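Tondtonで字幕表示を整える(初回設定・その2)

前のページでFikreのアカウントを作って、プロフィールまで決めたところでしたね。ここからは、アニメ映画を字幕つきで見るための設定をやっていきます。私は「Skuller」シリーズを原語で見たくてTondtonを入れたので、説明もどうしてもSkuller寄りになります(好きなんです!)。

1. ホーム画面の右上にある歯車を押して、「再生と言語」を開きます。

2. 「音声」を「オリジナル」にします。初期値は「自動」で、このままだと日本語吹き替えのある作品は全部そっちで始まります。吹き替え版も楽しいんですけどね、Skullerの骨たちがしゃべるあの変な言葉は、やっぱり元の声で聞いてほしいなあ。

3. 「字幕」を「日本語(通常)」にします。

注:「日本語(補助)」を選ぶと、効果音や歌の説明も出ます。私は2作目だけこっちで見ています。挿入歌の歌詞まで読めてうれしいので。

4. 「文字の大きさ」を決めます。数字は20から選べて、うちのテレビでは32がちょうどよかったです。タブレットなら20でも十分読めました。

5. 「架空言語の字幕」をオンにします。場所がわかりにくくて、「詳細」のいちばん下、区切り線の先にあります。私は最初ここを見落として、1作目をまるまる字幕なしの骨語で見ました。それはそれで笑えましたが……。

注意:手順5を済ませる前に作品をダウンロードすると、架空言語の字幕は端末に保存されません。先にダウンロードしてしまった人は、いったん消して入れ直してください。

6. 「保存」を押してホームに戻ります。戻るボタンだけだと変更が消えます。私は2回やりました。

ここまでできたら、確認に短編を1本流してみましょう。おすすめは作品番号161の「Pundness」です。冒頭から骨語の長ゼリフがあって、字幕が出ているかどうかすぐわかります。出ないときは、再生中に画面を長押しして「字幕を再読み込み」。それでもだめならアプリを終了して、手順5からもう一度どうぞ。
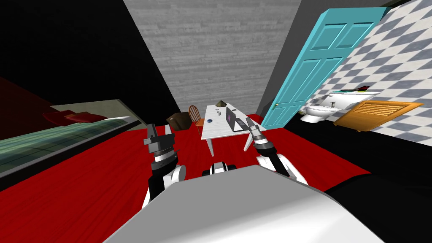
字幕が声より早く出たり遅れたりする場合は、同じ長押しメニューの「タイミング」で動かせます。プラスで遅く、マイナスで早くなります。一度に大きく動かすと迷子になるので、ひと目盛りずつ、口の動きがはっきりした場面で合わせるのが楽ですよ。

注:タイミングの設定は作品ごとに覚えてくれます。シリーズ全部にまとめて効くわけではないので、続編に移ったらまた見てあげてください。

エラー1051が出たとき

字幕データの取得に失敗したという表示です。1月の更新のあとにしばらくよく出ていて、掲示板でAgnes Lundeさんに教わった方法で私は直りました。

1. 「設定」から「保存領域」へ進みます。

2. 「字幕の一時データ」だけを消します。

3. アプリを開き直して、作品をもう一度選びます。

注意:すぐ隣にある「すべてのデータ」は押さないでください。視聴履歴もお気に入りも全部なくなります。

見る順番を公開順にするか物語の時系列順にするかは、次のページの「リストの作り方」で書きます。私は断然、公開順派です!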